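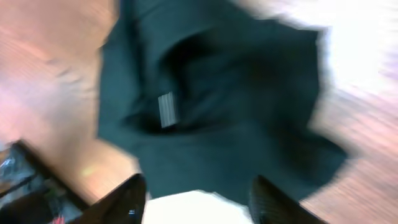 Green top on the bench, from one of the wrist cameras.

The Neltau is a two-arm teaching kit. You get a pair of working arms that clamp to a table, a pair of smaller arms that you hold, and the software to record what you do with them. We bought ours in June to teach clothes folding, and I have now used it for four weeks, most days, for a couple of hours at a stretch. I paid for it out of our ordinary equipment money and Neltau doesn't know I'm writing this.

Setting up took longer than the manual says. The clamps are fine on a thick worktop but there isn't enough travel for a thin one, and we had to pack ours with offcuts. After that you plug everything in, put each arm into its resting pose and run the zeroing routine. The manual has the left and right arms the wrong way round in one of the drawings. If your left hand moves the right arm, swap the two connectors at the control box and run zeroing again.

You can teach it in two ways. One is to take hold of a working arm and push it through the task by hand. I tried this for the first couple of days and gave it up for cloth. With both hands on the arms you have no hand left to straighten a sleeve, and your forearms are in the way of the cameras for half the recording. It would probably do for moving a tin from one place to another.

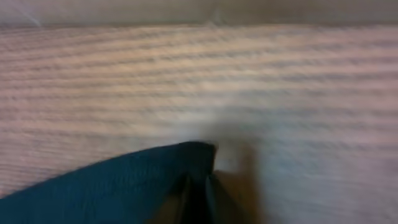 The other way is by remote control, with the small arms, and it is the reason to buy the kit. The small arms weigh very little and the triggers for the fingers have a light spring. After a morning with them I had stopped thinking about which joint was going where. There is a slight delay, which I only notice when I try to shake out a garment, and I have learned to shake more slowly.

What I still find hard is height. The small arms don't push back when the fingers touch the table, so you judge it by eye. Come in too high and you pinch air. Come in too low and the arm presses on the wood until it trips its own limit and stops, and the recording is lost. Chaiwat Inthanon, who shares the bench with me, sets a soft floor in the settings just above the table surface and then brings it down a little at a time. I copied him and lose far fewer recordings now. It ought to be switched on from the start, and the menu it lives in is badly named (look under "Workspace, other").

The fingers themselves are good for cloth up to a point. A hem or a shoulder seam is easy to take hold of. One thin layer lying flat is not, and I usually have to push the edge up into a ridge first and pinch that. We bought the softer pads that Kamolrat sells for these fingers and they help with thin cotton, though they wear quickly and one peeled off in the second week.
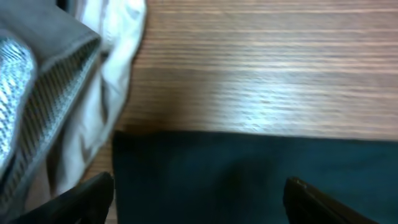
Recording is simple enough. There is a foot pedal: press once to start, once to stop, hold it down to throw the attempt away. I like the pedal very much. I don't like that it slides about on a hard floor, so it now sits on a piece of carpet. Files are saved with the time as their name and nothing else. You can add a note afterwards but not before, and by the end of a session I have forgotten which attempt had the bad sleeve.

For a simple fold we needed around 30 good recordings before the arms could repeat it on their own well enough to be worth watching. That was with one type of garment, always laid out the same way. When Xiaoyan Lü began laying things down in a heap, as people do at home, it went back to making a mess, and we had to record more with the clothes dropped any old how. I don't hold that against the kit. Anyone buying it should expect to spend more of their time on laying out clothes than on folding them.

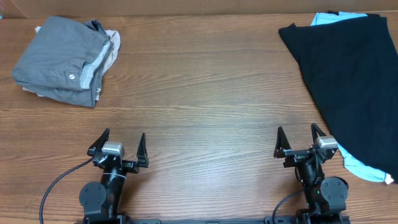
Table space is the thing I would ask about before ordering. Both arms bolt to one long rail and it can't be shortened, so the distance between them is more or less settled for you. In practice each arm ends up with its own side, with the grey shirt folded on the left, the black and light blue things still spread out on the right, and bare wood in the middle where the two can meet. That suits shirts. For a bed sheet I would want them further apart. The cables also come out towards the front and loop down over the edge of the table, and I have caught a sleeve button on one more than once. Neltau could supply clips. We used tape.

Support has been fair. One wrist joint started to click and I wrote to them on a Saturday, expecting nothing until the week. Wiroj Saengthong from their repairs desk replied that evening and told me which cover to take off. It was a loose screw, and the whole job took nine minutes.

I also had a short go on the Grurnevero set, which does much the same. Its hand controllers are stiffer and made my wrists ache, but it does push back when the fingers touch something, and I missed that when I returned to ours. It costs a good deal more.

I would buy the Neltau again for cloth work on a solid table. If you mean to teach only by hand-guiding, get a single arm from somebody else and save the money. Spare pads are worth adding to the first order, as ours took longer to arrive than the kit did.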